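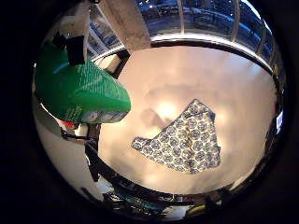

Hirville laundrette to stay open until February while council looks for new operator

The only public laundrette in Hirville will not close at the end of this month as it was planned. The town council decided at its last meeting to pay the rent of the building on Killberg Street until February, and to search in the meantime for a person or a company who can take over the business.

The laundrette has nine washing machines and five dryers, and it is open every day from 6 a.m. The present operator, the Nguyen-Tran family, informed the council in writing that they wish to retire and that they did not find a buyer. The family will continue to run it during the extension, with shorter hours in the evening. The last wash must now be started before 7 p.m.

According to a report which was presented at the meeting, the laundrette recorded 2,198 washes in the last quarter. A large part of these was in the weeks when the caravan park was full, but the report says that the use by residents has also grown. Many flats above the shops in the main street have no connection for a washing machine, and the nearest other laundrette is more than two hours away by bus, there and back.

Councillor Anika Blackwood, who proposed the extension, told the meeting that a town of this size cannot ask people to wash their bedding in the bathtub. She said the cost is small in comparison with other items of the budget, and she asked that the search for an operator is advertised also outside the region.

Not everybody on the council agreed. Two councillors voted against, with the argument that ratepayers who own a washing machine should not pay for those who don't. One of them proposed that the caravan park should contribute to the rent. This proposal was not voted on, but it will be discussed again when the new budget is prepared.

The building itself is in fair condition. The hot water system was replaced a few years ago, but the floor drain at the back needs repair, and two of the dryers still take only coins. An operator who signs a lease of five years would receive the first months without rent, and the council would pay for the drain. Detergent is at present sold over the counter, and the family has asked customers to bring their own from next month, as they do not want to order new stock before they leave. 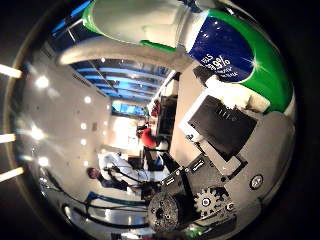 Several customers said they would accept a higher price per load if the place remains open, and one of them remarked that she already pays more for parking at the hospital than for a full wash with drying, so a dollar extra would not change her habits. Another was less sure – his household does four loads a week, and he would prefer a monthly card with a fixed price.

A monthly card is also mentioned in the only expression of interest that the council has received until now. It came from Dranudance, a dance school in the same street, which washes costumes and towels there and is considering to run the laundrette together with a small café. The school has asked to see the water and power bills before it makes an offer. The council has agreed to provide them.

Other interested persons can collect the documents at the front counter of the council office, between 9 a.m. and 4 p.m. No previous experience with laundries is required, but applicants must show how they would keep the opening hours on public holidays, when the caravan park is most busy. The applications will be discussed in a closed session, and the name of the new operator will be published on the noticeboard and on the council website.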